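Clearing the snack table

18 May 2022

The tile table by the back door has been the snack table since December. I didn't plan it. Somebody put a bag of chips down there during a long weekend of cards and it stayed, and after that everything edible that didn't have a home went next to it. Paper bags from the bakery, cups, wrappers, lids. I ate my lunch standing up at the counter for months because there was no room to put a plate down.

Last night I cleared it. It took longer than it should have, mostly because I kept stopping to decide what counts as trash.

My rules, such as they are. An empty bag goes out. A bag with a handful left gets clipped and goes in the bin on the second shelf. A bag with crumbs in the corners is empty, whatever my family says. Paper bags get one more use, for the peelings, and then they go out with the peelings in them. Lids without containers wait a week in the drawer and then they go too.

The shelf is a Kubiak, the narrow steel one, and I bought it secondhand from a shop on Clerier Street for 17 dollars. It holds three bins. The top one is for baking things, the second one is for snacks and the bottom one is for whatever the kids bring home from school. I used to have glass jars up there, but chips in a jar go soft faster than chips in a clipped bag – at least in our kitchen, which is damp from spring on.

I also bought a box of 200 paper labels from Totach and have used maybe a dozen. Labeling the bins worked. Labeling the things inside the bins did not, and I stopped after the rice.

The step I always skip is flattening. A foil bag thrown in loose takes up as much space in the can as a carton of eggs. If I press the air out, fold it in thirds and tuck it inside another bag, the can lasts two days longer. We pay for pickup by the can here in Lulletance, so two days matter.

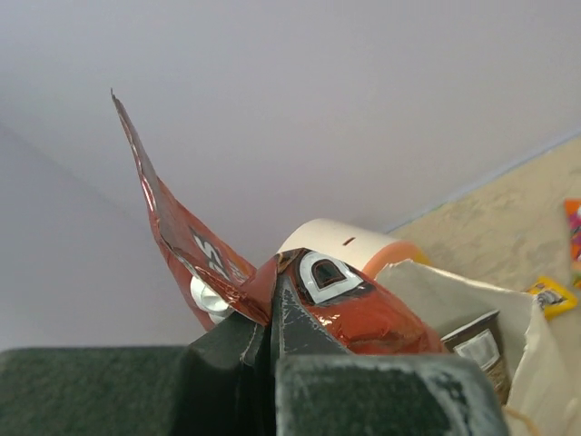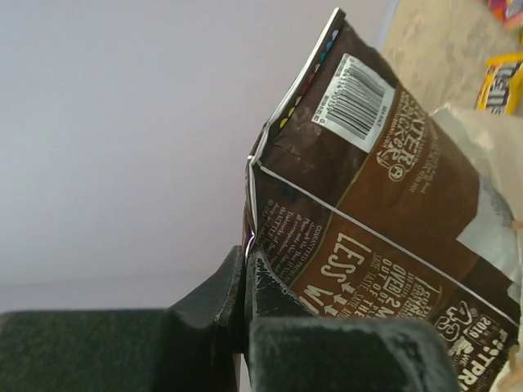 My next job is the pantry floor, where the potatoes and the big bags of dog food live. I measured it this morning and I think a low crate on wheels would fit under the bottom shelf, as long as the door still opens. The other thing I want down there is one box for empty packaging, so it stops collecting on the table. Foil bags like the brown one with the barcode label near its sealed end would go straight in, folded. Paper would go in a separate bag beside it. I haven't found a crate the right height yet. The hardware store has one that is an inch too tall – I may just take the wheels off and slide it.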